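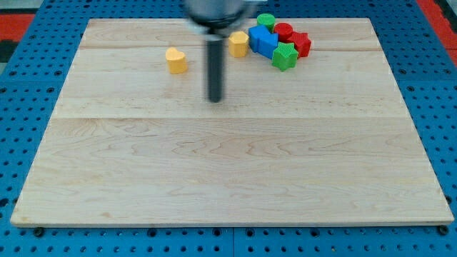
Maple board on the pegboard table, yellow heart and pentagon near the far edge

Finish for a glued maple board used under printed shapes?
Posted 2019-05-13 by Vurik

Board is pale maple, glued up from planks, 900 mm on the long side. Grain is wavy in the lower half and tears when scraped. I want a matte finish that won't colour the timber or mark the blocks. Sanded to 200 grit so far.

Falcão
Water-based matte polyurethane, 2 thin coats, light sand between. Oil will yellow maple. Coat the underside as well or it may cup. Let it cure for over a week before putting plastic on it.

Umum
I just used wax. Fine since January.

Fenduvton
Wax is OK but needs redoing. Check the seams with a straightedge before you coat anything.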